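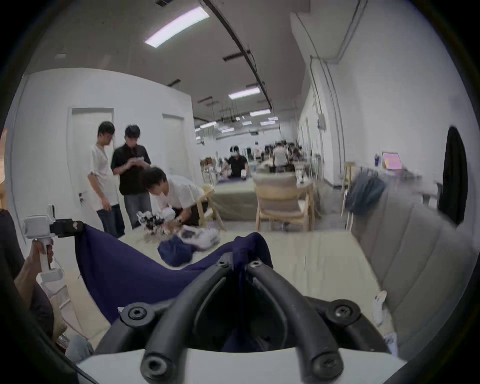
4. Working Rules for Hand-Held Gripper Sessions

4.1 Scope

The rules in this section apply to sessions in which people handle cloth with hand-held grippers in a room shared with other work. They were first written down for the Adska site in May 2018 and later taken over by the Milcombe site with small changes. We refer to the two versions together as the Trelmont rules. They cover the work surface, the people near it, the tools and the log. They do not cover fixed arms running under power, which fall under the site safety plan.

A session is one unbroken period of work at one surface with one garment set. An episode is a single attempt at a task within a session, from first contact with the cloth to the release of both grippers. A session has at most 30 episodes. After that the operator stops, whether or not the task list is finished, and another operator may start a new session at the same surface.

4.2 Work surface

The surface is covered with a plain cloth or sheet in one light color. Patterned covers are not used. Wrinkles in the cover are allowed, and operators are asked to leave them as they are between episodes. An early draft asked for the cover to be smoothed each time. We dropped this when we compared logs from the two sites and saw that operators at Milcombe smoothed the cover and operators at Adska mostly did not, so that the state of the cover gave away the site.

Small items may stay on the surface if they were there at the start of the session. The log has a field for them. An item that is added or taken away partway through ends the session, even if it is only a card or a cable. Grippers that are not in use may be laid on the surface, but only toward its far edge and out of reach of the garment being handled.

The garment is returned to a crumpled state before each episode. The operator lifts it by any point, lets it drop and does not correct how it falls. If it lands partly off the surface, the drop is repeated and the repeat is noted.

4.3 Two-gripper tasks

Tasks such as stretching, hanging and folding use two grippers. The rule is that both sets of fingers must have closed on the cloth before either one lifts. The grippers then move apart until the slack between them is gone, and no further. Pulling past that point makes the fabric slip in the fingers, and the slip is hard to tell from a planned release when the episode is labeled.

Where two people share a garment, one of them leads. The lead is named in the log before the first episode and stays the same for the whole session. Spoken cues are kept to the three on the card ("closed," "lift," "down").

We reviewed 721 two-gripper episodes against this rule. In 200 of them one gripper had begun to lift before the other was closed. Most of these came from sessions run before the cue card was in use, and we have kept them in the set with a flag.
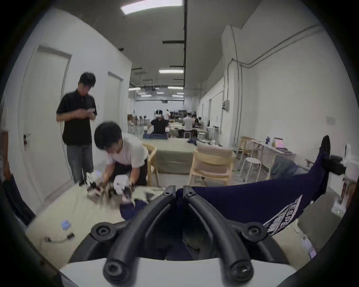 Frøydis Vik, commenting on a draft of these rules, thought the flag was too weak. In her view an early lift is a different task and should be stored as one: "If I train on it as a fold, I am training on a drag that ended up as a fold." She also asked for the lead to be recorded for each episode, as people trade roles without noticing. We have adopted the second point. On the first we kept the flag, which lets each user of the data make the choice, and added a warning to the release notes.

4.4 People near the surface

Other people may be in the room and may be in view. The rules do not ask for a cleared room, which neither site could offer for a full day. They ask for three things. Anyone who may be recorded has signed the consent form for the day. Anyone within arm's reach of the surface who is not operating keeps their hands away from the garment. And a person who has to reach across says so first, so that the operator can pause.

Phones, watches and the like are allowed. Laptop screens that may be in view should not show mail, chat or personal records. At Adska this was checked at the start of each day only, and we now advise a check at the start of each session.

Faces are blurred before release at both sites. The raw files are held for 700 days and then deleted. Engebretsen, which runs the storage for both sites, does this by script and sends back a list of the deleted files.
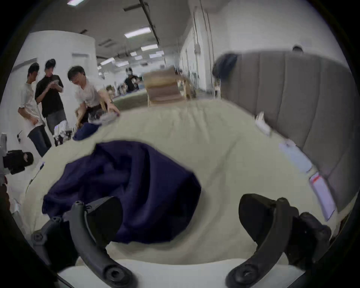 Figure 4. Crumpled navy garment on the bed surface, with the fingers of a hand-held gripper in the foreground.

4.5 Soft surfaces

A bed is treated as a surface of its own kind. The cover gives under the fingers, and an operator used to a table will tend to press down and pick up the sheet along with the garment. The rule is to approach from the side at a low angle and to close on a raised fold where there is one. If the sheet comes up too, the operator opens the fingers and starts the approach again within the same episode. The episode is marked "regrasp."

We first had operators discard such episodes. That made the bed sessions look much easier than they were, and people reading the August release took the low failure count at face value. The present rule keeps everything in which the garment was touched.

The headboard counts as part of the surface. Anything draped over it or resting on top goes in the log in the same way as items lying on the sheet.

4.6 Headsets and seated operators

An operator putting on or adjusting a headset is not in a session. The log opens when the headset is in place and both hands are free for the grippers or controllers. Operators may sit or stand, and the choice is logged. A chair used for seated work has to stand still on the floor without being held, and loose cables are moved clear of its legs before the operator sits down.

Standing helpers do not hand tools to a person wearing a headset. They put the tool down within reach and say where it is.

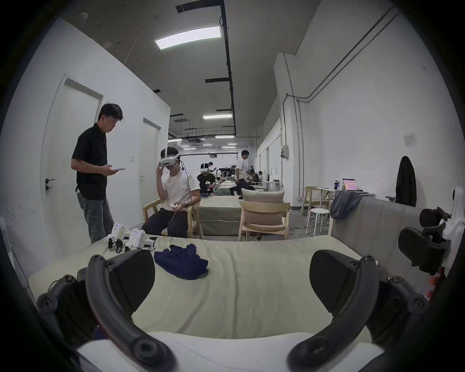 4.7 Logging and deviations

Each session has one log sheet. It gives the surface type, cover, garment set, items present, lead operator and posture, followed by one line for each episode. A line is filled in before the next episode begins. Lines filled in later are marked with an L, and we treat their labels as less certain.

Deviations are written in plain words with no code list. We tried codes at Milcombe and found that operators picked the nearest one when none fit. The free text takes longer to read, but it was there that we first learned of the sheet problem described in 4.5.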